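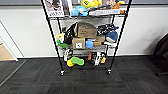

Wire shelf on casters, how do I stop everything sliding and falling through?

Posted by Mellor_unit2

We have a black wire shelving unit on wheels in the spare room, on carpet tiles, up against a wall. It holds soft toys, picture frames, cardboard boxes I keep meaning to flatten, and the snacks. The small things tip over or drop through the wires, and the plush toys hang over the front. Every time I pull one box out, two others come with it. I don't want to buy a new unit because this one cost $199 and it's still solid. What do people put on wire shelves to make them useful? I'd also like to be able to roll it to the other side of the room without unloading it first.

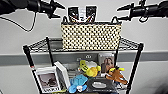 Posted by Thịnh Mạc
8 October 2025

Sort by size before you buy anything. Large light things can sit straight on the wire. Anything smaller than your hand needs a container with a solid or closely woven bottom. A rectangular woven basket with a loop handle at each end works well up top, and flat things like cards and small packets can stand on end in it so you can see what you've got. Measure the shelf depth first and leave a bit of room at the back.

For the rest:

Cut a liner for each shelf. Corrugated plastic is fine, and so is a flattened box if you want to use up the cardboard you've got. Picture frames slide a lot less on a liner than on bare wire.

Put the heavy boxes on the bottom. You have them in the middle now, I'm guessing, and that makes the whole thing sway when it rolls.

Soft toys can go in one open bin near the floor. Kids will put them back in a bin -- they won't line them up on a shelf.
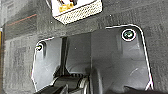 Check the casters while the bottom shelf is empty. Carpet fibre winds around the axle and the wheel starts to drag. I pull it out with tweezers every January. If you're moving the unit any distance, take the top shelf off first anyway, then push from low down.

I did ours at the Girkeck flat with liners and baskets and haven't changed it.

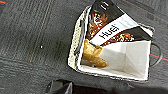 Posted by zoddale401 | Member | 1,000 posts

Baskets are good but you don't need to buy them all at once. I use paper shopping bags, the stiff white kind with cord handles. Stand one open on the floor, put the snack packets in upright, and the whole lot lifts onto the shelf in one go. They last up to 2 months if you don't overfill them. Not for anything heavy, the bottom goes.

Flerkach sells clip-on edges for wire shelves too. Never tried them.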